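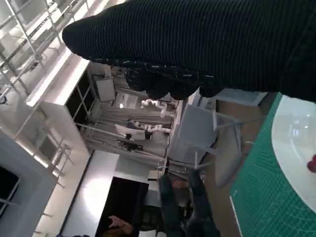 Figure 1. Work surface for the plating task: a white plate with a raised rim on a green cutting mat with a printed grid.

3.2 Objects and Layout

The plating task uses a bunch of red grapes, a white plate and a green cutting mat (Figures 1 and 2). The mat defines the work area and limits sliding of the plate during placement. Its printed grid was used to set the starting positions, which were varied between trials following the protocol of Pan and Shi. In the base condition the grapes lie directly on the mat to the left of the plate, with the stem toward the rim. The plate is empty at the start of each trial.

Grapes were chosen over single fruits of similar mass because the bunch changes shape when lifted. Berries at the edge of the cluster hang lower than those near the stem, and the clearance needed over the rim therefore depends on where the bunch is held.
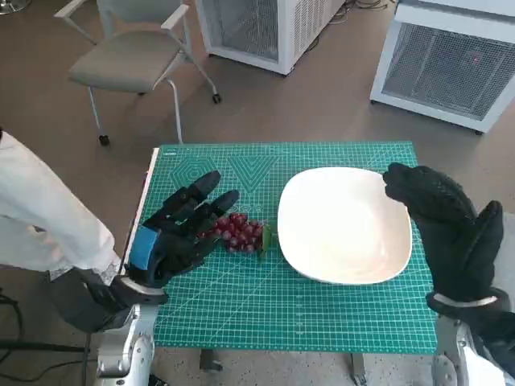 A trial is scored as complete when the whole bunch rests inside the rim. Loose berries left on the mat are recorded separately and do not void the trial. The time limit is 30 s. Each layout in the Dorkent set was repeated until 100 valid trials had been recorded, giving 400 trials over the four layouts. Bunches with split or detached berries were replaced before the next trial. The plate was wiped between trials, as juice on the glaze reduced friction in the pilot runs.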